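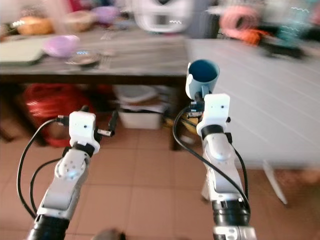
Reinaldo Amaral
Maize grower and occasional writer on grain contracts

22 Aug 2026

Several people have asked me to set down what the dispute at the Ritby intake is over. Most of what has been printed deals with the tractors on the approach road. I was on the road for part of the morning and have little to add on that. The weighbridge stayed open to feed lorries, the police asked us to keep one lane clear, and we did. The argument itself concerns one line in the delivery contract, and it can be checked with a pocket calculator.

Plavlow buys maize on a dry basis of 13 per cent moisture. Grain that arrives wetter is accepted, but the weight paid for is reduced. Until last season the reduction came from a printed table which hung in the sample room. The new contract drops the table and puts a single factor in its place: for every point of moisture above 13, the delivered weight is cut by 1.5 per cent. Drying is charged separately, per tonne and per point, and that charge has hardly moved.

The physical loss is easy to work out. Take 100 tonnes at 20 per cent moisture. The load holds 80 tonnes of dry matter, and drying doesn't alter that. At 13 per cent moisture, dry matter makes up 87 per cent of the weight, so the finished load weighs 80 divided by 0.87, or 91.95 tonnes. The water driven off is 8.05 tonnes. Spread over seven points, that is 1.15 per cent a point. The factor is the same at 16 per cent moisture or at 18, as it depends only on the final moisture.

Under the contract, the same load loses 10.5 tonnes and is paid as 89.5. The gap is 2.45 tonnes in every hundred delivered.

Plavlow's position, as given to us by Mojtaba Khosravi, who runs their buying desk, is that the extra 0.35 of a point covers handling loss: dust, broken grain, fines taken off by the cleaner, and whatever stays in the pits and conveyors. There is such a loss and no grower I know disputes it. Two objections remain.

The first is that handling loss does not rise with moisture in a straight line. A load at 14 per cent passes over the same cleaner and up the same elevator as a load at 20, yet under the factor the wet load is charged seven times as much for it. Hot, fast drying does crack more kernels, and some of those break later, so a small link can be argued. I would like to see figures for it. We asked for the screenings weights for last season and have not had them.

The second is that the contract already has a deduction for impurities, taken from the sample at the weighbridge. If fines are deducted there and again inside the moisture factor, they are deducted twice. Mr Khosravi said the two were "different fines". He may be right, in that one lot comes in with the load and the other is made in the dryer, but the contract doesn't separate them.

Jui-lin Chung collected tickets from the growers on the Trindade side who delivered at or near 20 per cent, and they come to 1,443 tonnes. Taking the whole lot at 20 for simplicity, the difference between the contract weight and the calculated weight is 35.4 tonnes. Part of that is fair handling loss. If you allow half of one per cent flat on delivered weight, the allowance is 7.2 tonnes and the remaining 28.2 tonnes is what we are arguing about. The half per cent is my own assumption and I will change it if someone produces a measured one.

There is a side question about the meter. The intake uses a bench instrument that reads from dielectric properties and corrects for temperature. Cold grain straight off a night harvest can read low, and grain with surface water on it can read high. Tarcísio Magalhães put three split samples through an oven test and got results on both sides of the ticket figure. Three samples prove nothing either way. I mention it only as it was shouted about on the road, and I don't think it belongs in the same complaint. A meter fault is dealt with by calibration, and a contract factor has to be renegotiated.

Some growers want to move to Zendodau, where the factor is lower. Before doing so they should add the haulage and look at the drying charge there, which steps up sharply above 18 per cent. On my own loads the two intakes came out close enough that the distance settled it. Anyone harvesting drier than I do will get another answer.

What we have asked Plavlow for, in writing, is a factor of 1.15 a point, a flat handling deduction stated on its own line, and sight of the screenings record. Rogério Barbosa delivered the letter by hand and has a stamped copy. They have said they will reply in September, before the early crop is fit.

I'll put the worked table up when I have typed it out, in half-point steps from 13 to 20. Corrections to the arithmetic are welcome. Please send the ticket as well if your figures come from one, with the gross and tare weights legible.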